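Re: [gripper-build] wrist camera mount, linkage slop, and garment tests
From: Benedito Medeiros
To: gripper-build list

Ronaldo Cordeiro wrote:
> Benedito, two questions before I cut my own set of arms. First, are you
> still using the four-pivot linkage from the Holanda drawings, or did you
> go over to the geared version? Second, how much of the view do you lose
> to the fingers when the camera sits that low? I tried the Griledau
> bracket and most of what I got was my own knuckles. Also, has anyone run
> the thing on clothing yet? Blocks and mugs are fine but I want to know
> what happens with layers.
> Ronaldo

Answers in order.

Linkage: still the four-pivot one. I have the geared version half drawn and don't plan to finish it before October. The pivots are plain screws through bushings. With the screws tight enough to remove side play, the trigger gets stiff. I settled on a quarter turn back from snug plus thread locker. There is still 2 mm of play at the tips with the hand open and much less with it closed, and for cloth that is acceptable. If you cut your own arms, keep the triangular cutouts. I made one pair without them and could feel the difference in my wrist after 15 minutes.

Camera: I dropped the Griledau bracket too. The current one is my own part, tilted 70 degrees from the palm plate. In the closed position the fingers take up the lower middle of the view and the rest is clear. The lens is the wide one from the Minditz kit, so straight edges bow out badly and anything near the center looks bigger than it is. I correct for that afterward and leave the raw files alone.

Clothing: yes. I have been using it in the bedroom at home, with the furniture where it normally is. Two stills, uncorrected:
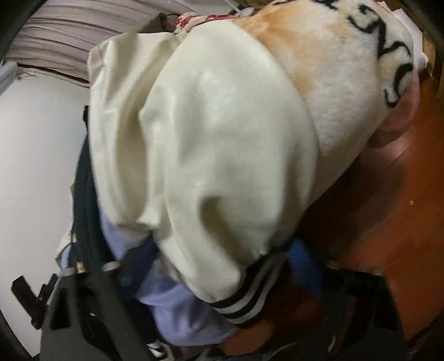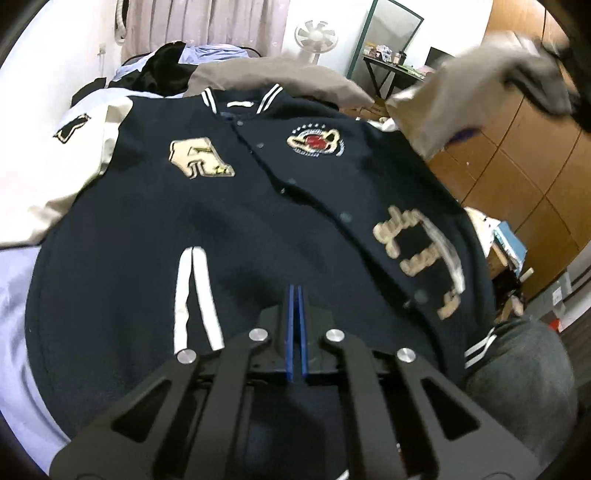 Raw wide-angle stills from the wrist camera. Second one: closed fingertips at the bottom, navy jacket with snap front.

Notes on the jacket, as it is the harder garment by a good margin:

- The ribbed trim is the best place to grab. It has some thickness, and the fingertips close on it without slipping.
- The body fabric needs a pinch and a small lift before you pull. If you pull straight away the tips slide off.
- Snaps are a problem. The tips ride up on the button and the linkage twists. Approach from the side of the front opening, never across it.
- Big patches are stiff enough to act like a plate. Grab next to one and the whole patch comes along, so plan the fold line outside it.

On satin I have less to report. The blue fingertips are the soft print from the Pivcombe files, and they are too smooth for it. I am going to try a ribbed face at the same outer size so that the closing geometry doesn't change. If someone has already printed that, please send the settings and save me the spool.

Logging: the last run came to 2,046 frames. The trigger encoder and the video drift apart by up to 2 frames over a run that long. I now open and close the hand twice at the start and at the end and line the two up on that. Crude, but it works with any camera, and the script is short. It goes into the shared folder tonight along with the bracket file.

Ronaldo, for your arms: the outer pivot holes on the Holanda drawing are undersized for the screws in the parts list. Drill them out before assembly. I cracked one arm finding that out. Check the left and right tips against each other as well before you lock the screws. Mine meet at the top first, with a slight gap below, and I have left them that way for cloth. For hard parts you would want them parallel.

Still open: cable strain relief at the back of the handle. Mine is a zip tie.

Benedito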